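How to Clean and Sort Wooden Blocks in a Metal Bin
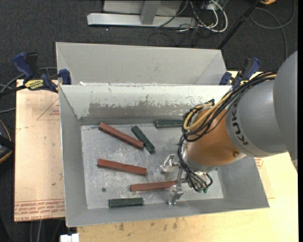

Painted and stained wooden blocks need a wash a few times a year, and so does whatever you keep them in. This method works for a small set and takes almost 60 minutes of your time, plus drying overnight. I use open-topped metal bins because they wipe clean and don't hold odors. They do get marked up, and the pale scratches and scuffs on the gray floor of the front bin are the normal kind that can be left alone. Reddish-brown sticks and dark green blocks can share a bin while you work, but they should be split up for storage.

What you need

Two metal bins
A bowl of warm water with a drop of dish soap
Two cloths, one damp and one dry
A sheet of fine sandpaper
An old towel

Steps

1. Take all the blocks out and shake the dust from the bin.

2. Wring the damp cloth out hard and wipe each block on every side. Don't soak them — the ends will swell and the paint can lift.

3. Dry each block right away and lay it on the towel with space between pieces. Leave them until morning.

4. Run a finger along the edges. Sand any rough spots lightly, going with the grain, then wipe off the dust.

5. Wash the bin with the soapy water. Smudges come off easily. Scratches don't, and scrubbing adds more.

6. Put the long sticks in one bin and the shorter blocks in the other, laid flat.

If the bins sit on carpet, set them on boards so they don't tip. My Kulline bins have rolled rims, but check yours for sharp edges before children use them.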